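KIT CORNER: THE CLAKER HAND-HELD PAIR

Undard has started renting out its Claker grippers by the week, and we had a set in for most of May. You get two grippers, one for each hand, with a cable off each, plus a carry case that closes if you lean on it. The idea is that you do the job yourself, holding the grippers, and the arm learns from the recording later. The arm is extra. So is the later.

Setup took us three tries. The manual covers the first two steps in loving detail and then wishes you luck. Once the pair was talking to the laptop, though, it kept talking, and we lost only one session all month, to a laptop update.

The grip is good. The triggers are stiff for the first day and then either they loosen or you do. Small hands will want the short strap, sold separately by Gromar for reasons known to Gromar. Our main gripe is the cables, which find your sleeve sooner or later. Górecki makes a cordless set that solves this, at a price that made us fond of cables.

Bins are a fair test for any pair, with a wide thing to steady and a small thing to fetch. We gave Claker four out of five for those, and three for anything with a lid.

Weekly rental runs Monday to Monday. Ask Undard for the newer manual, which has pictures.
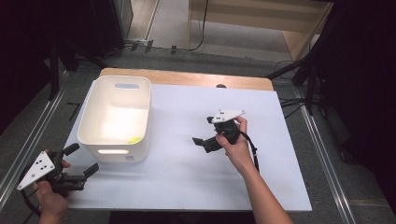 ALSO ON THE SHELF

Gromar's table clamps are back in stock, in the one size. Our notes on them run next issue.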